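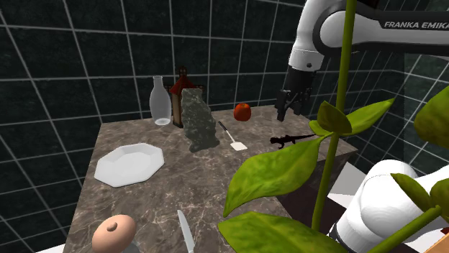 Attachment 1 of 1: apple and frosted glass bottle on a table

Ticket: Public comment emails not reaching council offices
System: Cerkomden constituent mail, city council install
Opened: 16 December 2021
Priority: High
Status: Closed, one follow-up item open

Reported problem

The clerk's office says residents are calling to ask why they got no reply to comments sent through the online form. The comments concern the proposed change to the street vending ordinance. Residents see the "Thank you, your comment was received" page, but the council offices do not have the messages. The item is on the agenda for the next regular meeting, and comments have to be in the packet before it is posted.

Offices affected: all districts. Direct email to council staff works normally. Only the web form is affected.

Log

Entry 1
Sent a test comment from the public form using an outside address. Got the thank-you page. Nothing in the shared inbox after 30 minutes. Nothing in the spam folder either.

Entry 2
Checked the form database. The test comment is there with status "queued." So are the residents' comments. Nothing has been lost so far. Told the clerk's office and asked them to stop telling callers to resend, as this is making duplicates.

Entry 3
Looked at the outgoing mail queue on server Gina. The queue is stopped. Last message went out overnight, right after the certificate renewal. The error repeated in the log is:

relay refused connection, certificate name does not match host

Entry 4
Restarted the mail service on Gina. Queue started, tried 6 messages, then stopped again with the same error. Put it on hold so it does not keep retrying and get us blocked.

Entry 5
Moved outgoing mail to the backup server, Amin. Test comment went through. Released 13 messages as a trial batch and asked the clerk's office to confirm.

Clerk's office confirms all 13 arrived, but they are all in the general inbox. They should be sorted by the district the resident picked on the form.

Entry 6
Sorting rules on Amin are out of date. They were last copied over in February, before the new district map was loaded. Any district number that does not match the old list falls through to general. Exported the current rules from Gina and loaded them on Amin. Sent one test per district. All landed in the right place.

Entry 7
Released the rest of the queue. No errors. Checked the sent count against the form database and they match. Clerk's office will move the trial batch by hand.

Entry 8
Question from the clerk's office: what date will show on the delayed comments? The email header shows today. The submission time in the body of the message is the time the resident pressed Send, and that is the one to use for the written comment deadline. Told them to go by the body.

Entry 9
Skavia support answered about the certificate. The renewal was issued for the old host name. They sent a corrected one. Installed it on Gina, moved mail back, ran the district tests again. All passed.

Cause

Certificate on Gina renewed under the wrong host name. Relay refused the connection. The form does not check whether mail has gone out before it shows the thank-you page, so residents had no sign of a problem.

Changes made

Corrected certificate on Gina.
Sorting rules on Amin brought up to date. Rules will now copy over every 7 days.
Alert added if the oldest queued comment is more than 30 minutes old.

Still open

Duplicate comments. Some residents sent the same text more than once. The clerk's office wants one copy per person in the packet but does not want anything deleted from the record. Asked Skavia whether Cerkomden can mark duplicates without removing them. Waiting on a reply.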